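4.2 Does a patterned cloth slow down clearing?

The claim that a busy table covering makes people worse at clearing up is repeated often, and we are not convinced. It goes back to the Troda household survey, which asked people how hard clearing felt and never looked at a table. Feeling that a job is hard and leaving half of it undone are separate matters, and the survey treats them as one.

Our own tables at the Grolell site were covered with printed cloths, some of them with large cartoon faces, and the leftovers were of the usual snack-time kind: paper bags, torn foil, shells, packets (Figure 2).
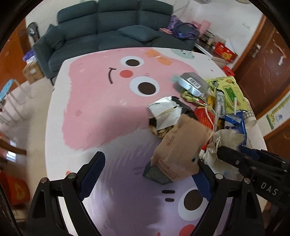 Figure 2. Snack waste on a printed cloth, with sunflower seed shells beside a torn foil packet.

What was missed had little to do with the print. Large bags went first on plain and printed cloths alike. Shells stayed longest on both, and a plain cloth did nothing to help with them. The harder problem was mixed piles, where something worth keeping, such as a cable or a pouch, lay among the trash. Here people stopped to decide, and the deciding took the time.

Hosulico's guidance still recommends plain covers for shared tables. We found no support for it in 10 sessions, though we would not lean on 10 sessions very hard either. Alexiou's larger set of 1,000 cleared tables might settle the question, but it records only start and end times, and those cannot tell slow hands from slow choices.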